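Talunier District Football League
Members' Newsletter, 12/12/20

Arrangements for the second half of the season

The Management Board has confirmed the fixture programme for the remainder of the season, and club secretaries should by now have received the revised list by post. Any club which has not should write to the league office at Rumeck.
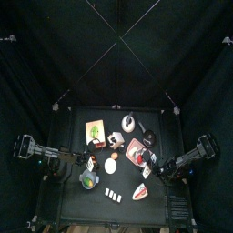
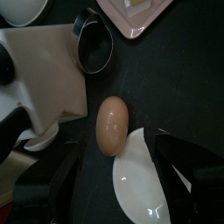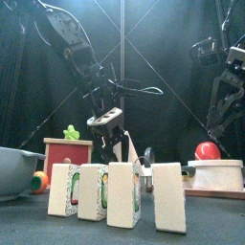
Fixtures and postponements

The league will continue with 14 clubs in a single division. Each club was due to play 26 matches, home and away, but the late start in September and the loss of several playing dates since then have made it necessary to look again at the calendar. Clubs will still be asked to complete the full programme. Midweek evening matches will be arranged at grounds with floodlights, and clubs without lights may agree to switch a home tie to the ground of their opponents, provided that both secretaries confirm the change in writing.

A match may be postponed for an unfit pitch only after inspection by the appointed referee or, where the referee is unable to travel in time, by a registered official living nearby. The home club must tell the visiting club, the match officials and the league office as soon as the decision is made. In the first half of the season two visiting teams completed the journey to Vena before learning that the pitch was under water. The Board has written to the club concerned and considers the matter closed.

Postponed matches will be given a new date by the fixtures secretary within 14 days. Clubs may propose a date of their own choosing during that period, but should not assume that it has been accepted until they receive confirmation.

The Kwok Cup

The draw for the quarter-finals of the Kwok Cup has been put back until the two outstanding second round ties have been played. There will be no replays this season. Ties which are level after normal time will go directly to penalties, and extra time will be played in the final only.

The final will be held at the Rumeck Recreation Ground. The Board received one other application to stage it, from Vena, and thanks that club for its interest. Finalists will each be allowed to name up to 6 substitutes, all of whom must have been registered before the semi-final stage. Players who have already appeared in the competition for another club are not eligible.

Registrations and transfers

Transfer forms must be signed by the player and by both clubs. Forms sent without the signature of the releasing club will be returned, and the player may not take part in any league or cup match in the meantime. Several forms received this autumn were dated after the match in which the player first appeared. Fines have been issued in each case.

Clubs are also asked to check that the date of birth on every youth registration agrees with the document supplied. Corrections may be made free of charge until the end of the winter break.

Discipline

The standard charge for failing to return a team sheet remains £6. The charge for failing to fulfil a fixture without good cause is £50, and a second offence will be referred to a hearing at which the deduction of points will be considered. Payment should reach the league office before the club's next home match.

Team sheets must give the full name of each player. Initials are not sufficient, and shirt numbers must match those worn on the day.

Match officials

The league remains short of assistant referees, particularly for matches on the Vena side of the district. Clubs are reminded that where no neutral assistants are appointed each side must supply a competent person to run the line. Substitutes may carry out this duty but must be replaced before entering the field of play.

A course for new referees will be held at Rumeck in the new year if enough names are received. Applicants must be aged 14 or over on the first day of the course. Further details will be sent to club secretaries with the next fixture list.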